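Pillisholm Residents > Magazine > People

News People Noticeboard Archive Contact

The machine in the corner

Prodromos Tsolakis washes other people's football kit. He has done it for three seasons at the clubhouse in Pillisholm, in a plain room with a concrete floor and white walls behind the changing rooms. Before that the players took their shirts home, and by February half of them were pink.

"You can't leave red and white to chance," he says. "Somebody puts it in at 60 with a towel and that's the shirt finished. I wash at 40. I don't go higher than that for anything with a stripe."

He worked as a fitter at Athanasiadis, the pump makers, until he retired, and he took over the washing when the club bought its own machine. He had wanted a top loader. The club secretary, Yulan Lu, wanted a front loader and got her way.

"It uses less water and I was the one who had to explain the bills," Lu says. "Prodromos sulked for a week. Then he started telling everyone it had been his idea."

Tsolakis does not dispute this. He likes being able to see the wash through the glass, and he checks the drum with his hand before every load. Coins are the usual find. Once it was a door key, and the owner had already paid for a new lock. 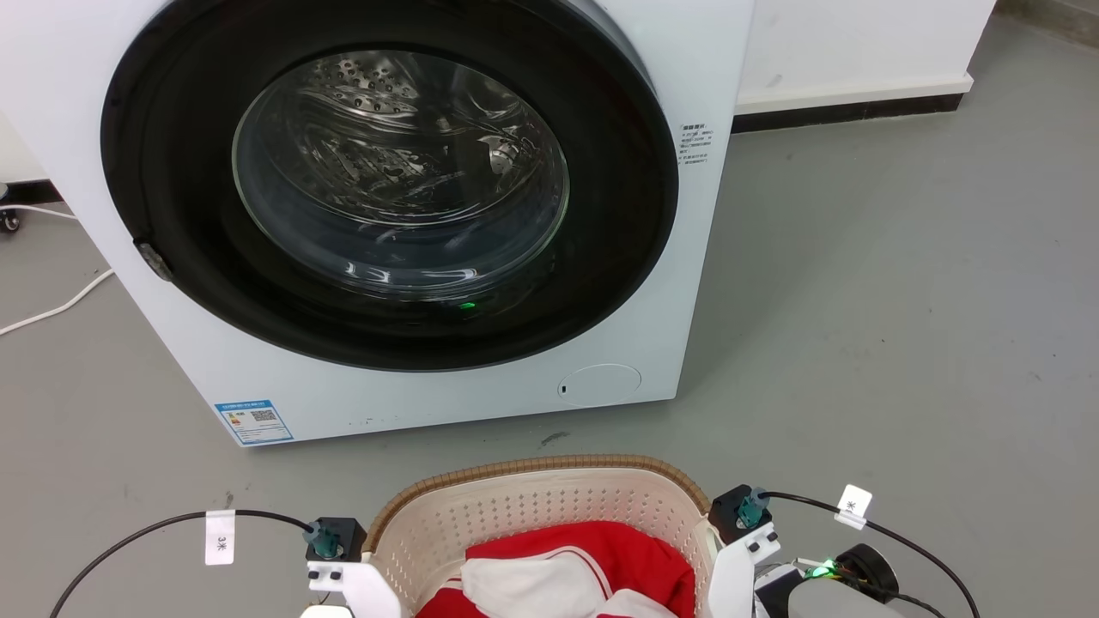 The front loader in the wash room, with a basket of red and white clothes.

He keeps to the same order each time. Shirts are turned inside out, socks are unrolled, and anything with dried mud on it is knocked against the outside wall first. He had an argument with the under-twelves about the socks and considers it settled.

"They come to me in a ball. I used to unroll them. Now I send them back in a ball, washed, and wet in the middle. It took two matches."

The round cover low down on the front of the machine is the part he talks about most. Behind it is the filter, and he says most people he meets have never opened theirs.

"My neighbour was going to buy a new machine. He'd seen one for 269 and was ready to go and get it. I went round with a tray and an old towel. There was a hair grip in there and a lump of something I won't describe. He's still got the old machine."

Lu would like the kit dried indoors during the winter. Tsolakis would like a line put up under the roof at the side of the building, where there is wind. The two of them have been discussing it since the autumn, and a price has been asked for from Tokby, the joiners who did the clubhouse door.

He uses powder for the whites and liquid for everything else, less of both than the packet says. Fabric softener is not allowed in the room. "It does nothing for a football shirt," he says.

The first load goes in at 7 in the morning, before the road gets busy and before anyone can come in and ask him to add something to it. He leaves the door of the machine open afterwards so the rubber can dry. Lu shuts it when she passes, out of habit, and he opens it again.

Asked whether anyone will take over from him, he says a boy from the second team has shown some interest.

"He folds badly," Tsolakis says. "But he checks the pockets."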